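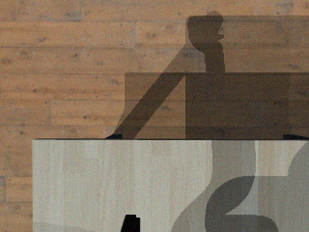 3. Before you fill the Drerer

Welcome back, and well done for getting the base level – that is the fiddliest bit of setting up your new dehumidifier. Make yourself a cuppa and we'll carry on.

3.1 Leave the unit upright for 9 hours if it travelled on its side.
3.2 Keep the back grille 51 cm clear of walls and curtains. It likes room to breathe, and you'll find it a good deal quieter too.
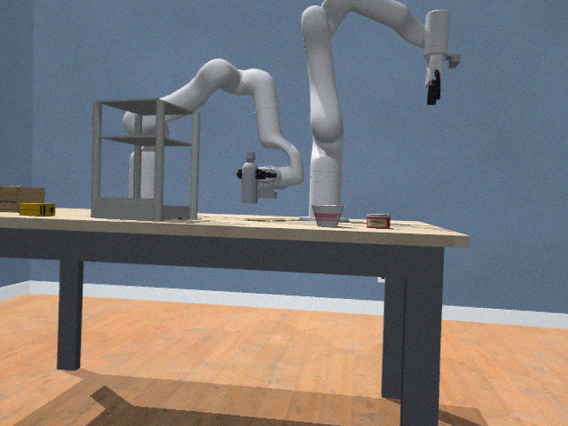
Table with pale top and open shelf, wooden floor.

3.3 Slide the Teuber filter in with the arrow facing you until it clicks. If it feels stiff, take it out and have another go – please don't force it.

CAUTION: Never run the unit without its filter, even for a minute.

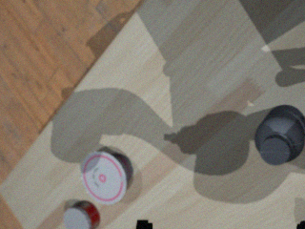 3.4 Push the tank home and plug the unit straight into the wall. The tank holds 800 mL, but the float will stop the motor at 700 mL so you can carry it to the sink without slopping water down your trousers.
3.5 Press Start and choose a setting. Most households are happy on Normal, with Laundry kept for rainy days when nothing will dry on the airer.

NOTE: A faint smell on the first evening is normal. Open a window if it bothers you.

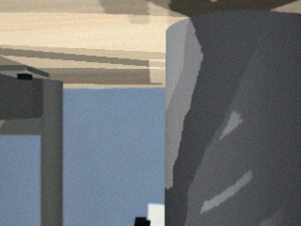 Can I water my plants with what collects in the tank?

Garden plants and pots are fine, but please don't drink it or give it to pets, and keep it off your herbs and veggies.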